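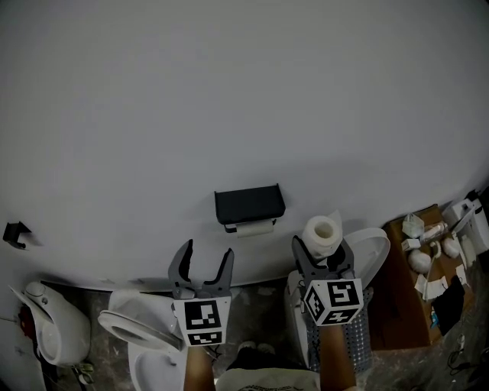

Small bathroom fixes, part two

Tue 30 October - by Nayeli Londoño

Search this blog Go

I spent most of Saturday on toilet paper holders, which is more thought than I had ever given them. The old one at our place was a spring bar that dropped the roll every time somebody pulled too hard. I replaced it with a black one that has a flat shelf on top and a thin rod underneath. It cost 11 dollars.

The shelf is the part I like. A phone fits on it, or a spare roll. The rod is open at one end, so changing the roll takes one hand.

A few notes if you are putting one up. Sit down before you mark the height - standing up, I always guess too high. Use proper anchors if there is no stud. Mine came with two short screws and I threw them out.

I also moved the spare rolls out of the hall closet and into a basket by the tub. Onni says nine rolls is too many for one basket. It holds them fine.

The floor is next, probably in December. I still have to pick a paint.

Contact | © Nayeli Londoño | Back to top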